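Paid testers wanted: help us work out why our simulated robot goes wrong

Hi, I'm Faustine Brunet, and I look after the failure log for the Virkus project at Nivdale. We train a two-armed robot in a simulated building before anything gets near real hardware, and lately one fault has been eating my weeks! The arm gets to a wall, the wrist camera tips way over, and the software loses track of which way is up. After that it may keep pushing toward a surface it should be backing away from. In simulation that costs me a restart. On a real arm it's a safety matter, so we've stopped all hardware runs until we understand it.
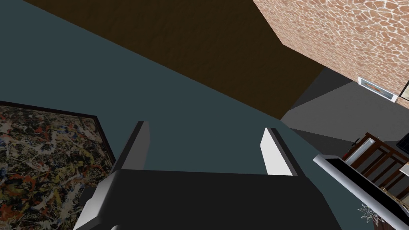 Wrist view, fingers open, next to the splatter painting.

I'm looking for 12 people to sit with our recorded runs and mark the moment they'd have hit the stop button. You don't need to know anything about robots (really, please don't study up). I want fresh eyes, and I want you to tell me what you think is wall, what you think is floor and when you start feeling uneasy. We compare your marks with what the software believed at the same moment, and the places where you disagree are where I go digging.

Some runs are from the wrist and some take in more of the building, with the corridor and the doorway and bits of the robot's own body. Those are tilted too, so if you get motion sick easily, tell me first and we'll plan breaks.

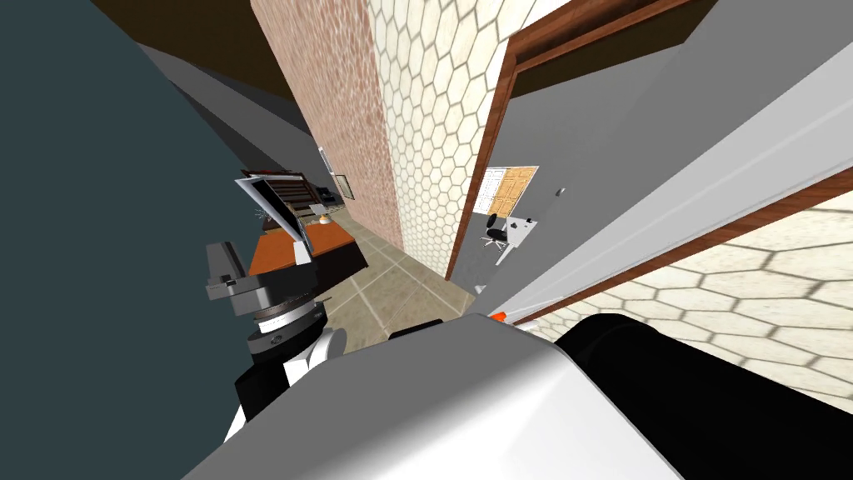 Efa Harries wrote to me after the spring round that she'd pressed stop much later than she meant to, as she kept waiting for the robot to sort itself out, and she'd like the new group warned about that. So, consider yourselves warned. Press early. A false alarm is useful to me and you won't lose any pay over it.

You'll do 2 sessions at our Rotulley office, with 31 clips in each. Bring your glasses if you wear them. We pay for both sessions at the end of the second one, plus your bus fare.

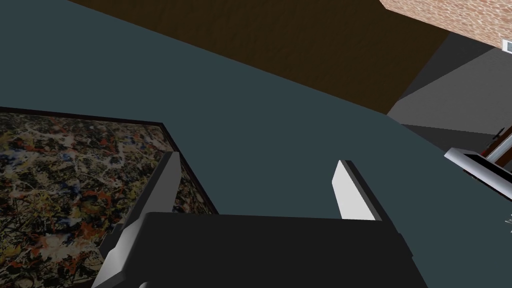 Can I do it if I've worked with factory robots before, asks Ayman Tazi. Yes, but say so in your email, please! I'm keeping a couple of seats for people with shop floor experience and I'd like to look at those answers separately.

You must be 18 or over and okay with reading on-screen instructions in English. Write to me at the Nivdale front desk with "stop button" in the subject line by Saturday, September 27, 2025, and mention any weekday evenings you can't do.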